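Visit to the Ouali workshop, Stisurstead

Our group at Lendach takes in old office computers, strips them and sells what can be sold. Most of the stripping is still done by hand, at benches, and we have been asked for a couple of years now whether a robot could take some of it over. In September two of us went to Stisurstead to see a place that is working on that question. Driss Amrani came along because he runs our benches. I went because I would have to write the budget request if we liked what we saw.

Ouali is on the upper floor of a former printing works. The freight elevator was out of service, so we took the stairs, and so did the day's delivery of desktop computers, which two people were carrying up in pairs when we arrived at nine. Sanaa Sqalli met us at the top. She set up the recording side of the business and showed us around until lunch, when Karim Badawi took over for the software.

What they do there is simple to say. A person operates an arm through one small step of taking a computer apart. The cameras and the joint positions are recorded while this happens. The recording is called an episode, and when there are enough episodes of a step they are used to train a policy that tries to do the step without the person. Ouali does the recording and a first check. Training is done with Hostwood, the package their main customer uses, and the results come back as a list of what the policy is bad at. That list decides what gets recorded next.

On the morning we were there the count stood at 2,916 accepted episodes. I asked how many had been thrown out to get there and Sqalli said she would rather show me than give me a number, because the rules for rejecting changed twice over the summer and the old rejects were never counted the same way.

The benches

Each bench has an arm, an open computer in a clamped tray, and a seat for the operator off to one side. The operator holds a handset and watches both the real machine and a monitor with the wrist camera on it. New operators look at the real machine nearly all the time. After a few weeks they look at the monitor, and Sqalli wants them to, for a reason I come back to further down.

We sat with Amr Gaber for most of an hour. He had been a phone repairer and was used to small screws. He was recording cable pulls, meaning the flat and round connectors that run from a drive to the board. One episode goes like this: the arm starts from a parked position, he brings it in, lines up, closes on the plug, pulls, moves clear and presses a pedal to end the recording. Then he puts the plug back by hand, shifts the tray a little and starts again. He aims for 100 a day. He did not reach that while we were sitting there asking him things.

The shifting of the tray matters. Early on, they had recorded a whole batch with the tray in the same place, and the policy learned a motion that worked in that place and missed by a finger's width anywhere else. Now there is a card at each bench with a list of positions and turns, and the operator goes down the card. Some have the case straight, some have it turned well off square. Driss asked whether this was not a waste, given that a real line would have a fixture to hold the case the same way every time. Gaber said their fixtures were not as good as that, and Driss admitted ours were not either.

What gets thrown out

The review room is at the back. Two people go through the day's episodes at higher than normal speed and mark each one keep, discard or ask. The reasons for a discard are written on the wall:

Operator's hand in view.
Part already loose at the start.
Pause longer than five seconds.
Arm touches something it was not meant to touch and the operator carries on.
Wrong step label.

The fourth one led to the longest conversation of the day. Driss thought a small bump with a recovery would be useful, since that is how people work. Sqalli agrees with him in principle. They keep a separate set for those, 108 episodes so far, in which the operator makes an error on purpose, backs off and corrects it. She does not want accidental bumps mixed into the main set, because the reviewer cannot always tell whether the operator noticed. If the operator did not notice, the recording teaches the arm to keep pushing.

I found the pause rule harder to accept. A person stops to think, and thinking seems like part of the work. Badawi's answer was that the recording has no thinking in it, only an arm standing still, and a policy trained on enough of those will also stand still. They had one that would come up to a connector and hang there for as long as they cared to watch. He played us the clip.

The computers

They use the same kind of material we do, mixed desktops from offices, and they buy them by the pallet. There are 26 different board layouts on the shelf at present, each with a tag. I had expected them to want as many as possible. Badawi said it depends on the step. For cable pulls, more layouts helped right away. For work near the processor they began with a few boards and stayed on those for a long time, as the positioning is tighter and they wanted to know whether a failure came from the board or the motion.

Boards wear out under this treatment. A plug that has been pulled and put back many times gets easy, and the force in the recording no longer looks like the force on a computer that has sat under a desk for eight years. They retire a board when the operators say it has gone soft. There is no measurement for it. I thought that was a weak spot and said so, and Sqalli wrote it down.

Memory modules come out by hand before the processor work starts. They recorded memory removal as its own step in the spring and keep the steps apart, each with its own label and its own starting state. Heat sinks are also removed by hand, and the old paste is wiped off, though not to any great standard.

Costs and staffing

I had a page of questions on money and got answers to half of them. The arms are leased. Operators are paid by the hour and not by the episode; they tried a bonus per episode for one month and stopped because the recordings got faster and sloppier. Two reviewers can keep up with the benches as long as no new step is being started. When a new step is started, the first week is mostly discards and everybody knows it.

For us the cheaper way in would be to send boards and one person. Ouali would record on our material and our person would learn the job at their benches. Driss Ghoneim, who handles their contracts, is to send terms. I would want the review rules written into them, along with who keeps the recordings afterward.

Open points from our side: whether our cases fit their trays, whether the arms can reach into the small form factor machines we see so many of, and who decides when a board has gone soft.

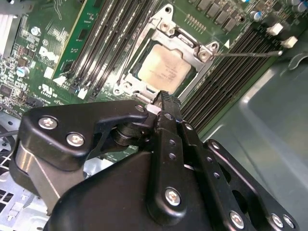 The reason Sqalli wants operators to work from the wrist view is that the policy gets the same view, and if the operator steers by something the camera cannot see, the recording is missing the thing that explains it. On a processor step this is easy to follow. The gripper itself takes up most of the lower half, and the tip of the central finger comes up almost to the lower edge of the metal frame around the socket, so the gap between the two is what you steer by. The Dell logo sits tilted along with the board, and the memory slots on both sides of the socket are empty. Driss looked mostly at the processor, with its smudged top and faint printing, and said ours come off the benches looking much the same. He asked if we should be cleaning them better before sending any. Badawi told him to send them as they are. We took the stairs down at four and were on the road before the traffic.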